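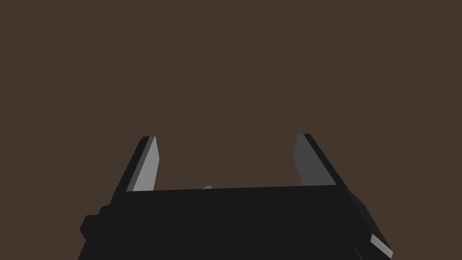

Report on the visit to the Hernora customs facility, 22 March 2023

The visit covered the inland clearance site at Hernora, opened in October to take freight that no longer moves freely between the two customs territories. Our group had 18 members, mostly from small exporters. Marcelino Trindade, who runs the documentary side of the site, led the tour.

Trucks enter by the north gate and are sent to one of 6 lanes according to declaration type. Food and plant products go to lanes 5 and 6, where a health certificate is checked against the load. A driver with complete papers is scheduled for 30 minutes on site. Missing origin statements are the usual cause of delay - the goods may qualify for zero tariff, but without the statement the full rate is charged and has to be reclaimed later. 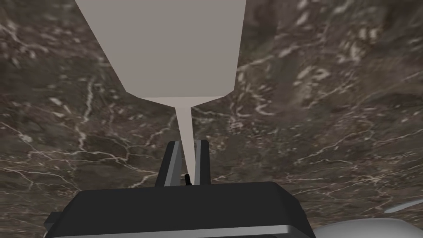

The second part of the visit dealt with costs. Gleice Amaral of the freight agent Stunholm went through two sample consignments, one sent before the new border rules and one after. The later one needed a separate export declaration, an import declaration and a safety filing. Her view was that large shippers have absorbed this and that firms sending mixed pallets have not. Demeo, which used to consolidate small loads on this route, has stopped doing so.

Questions were mainly political. Trindade declined to say whether the arrangement should be renegotiated, but noted that a veterinary agreement would remove most of the work in lanes 5 and 6. Amaral favored a shared customs database first.

Slides are available from the Yu office on request. The inspection hall was not open to visitors.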